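Workbook, February – Basket trial, bread table
Entry by Bheki Nel, Cukside bench
Sheet 1148, continued from 1147

The purpose of this entry is to record the condition of the orange woven basket under consideration for the Jaltmont breakfast service, and of the surfaces against which it is to be used. The sample was supplied by Skosik under item 113. The earlier Juhász basket has been returned to stores and is not considered further.

Interior length was measured with the steel rule at three points along the base. The readings agreed to within 2 mm. The braided rim was wiped with a damp cloth and left for 25 minutes before handling. No loose ends were noted. The openings in the weave will let crumbs through, and a liner is therefore recommended – plain cotton, cut to the base and not brought up over the rim.
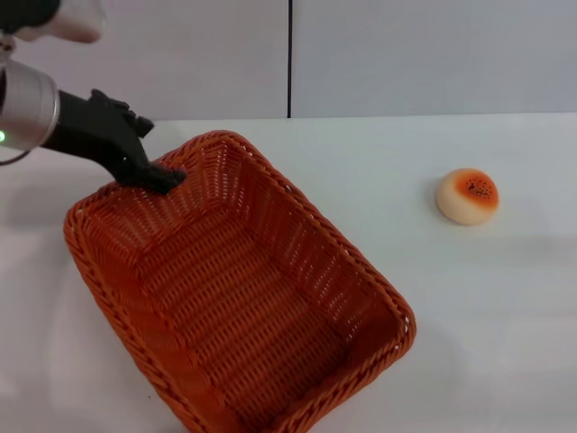
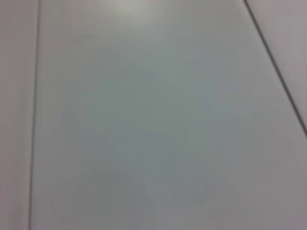
Bread table, February. First picture: orange basket, empty, with one round bun on the white tabletop. Second picture: pale gray surface at close range, with dark seams.

The seams between panels should be included in the wiping schedule. They are narrow, and a folded cloth does not reach into them. A soft brush was tried on one seam and gave a better result. Flour is the main concern here, as it is difficult to see against a pale finish.

Remaining work:
Cut one liner and check the fit at the rounded corners.
Repeat the rim wipe after a full morning of use.
Ask Skosik whether the weave may be washed in hot water – the sheet received with the sample gives no temperature.
Enter the brush on the Cukside supply list.

Basket retained at the bench under its item number. Bun size for the fill test is still to be agreed with the Jaltmont kitchen.

B. Nel, 4:10 p.m.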